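Drotton Gallery opens Kadlec survey, and asks whether it holds together

January 19, 2019

Drotton Gallery will show 11 works by photographer and printmaker Kristýna Kadlec in Skilludlow, the first survey of her career. Her admirers call her a master of memory. The gallery isn't convinced the word means much, and has left it off the walls. 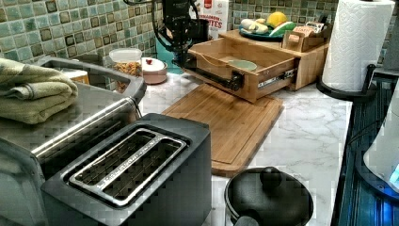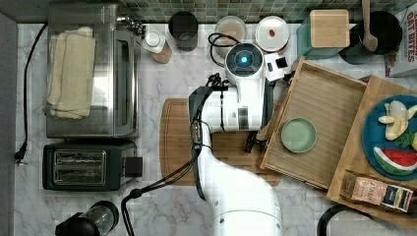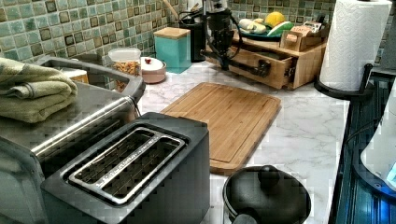
"Every second artist is said to be exploring memory," said curator Lorna Morrison. "I wanted to know what is left when you take the label away. Some of the early prints don't survive it. The later ones might."

The centrepiece is Usano, a grid of 751 contact prints in grey and faded colour, made over eight years. Critic Clotilde Langlois has dismissed it as "filing, beautifully lit." Her essay is printed in full in the catalogue, opposite a reply from Kadlec that concedes two of her points and disputes the rest.

Visitors will find no audio guide and very short labels. Langlois and Morrison will argue the matter in public on opening night, with Ewan Imrie in the chair.

Admission is free. Media enquiries and requests for review copies of the catalogue: Ruairi Laing, Drotton Gallery.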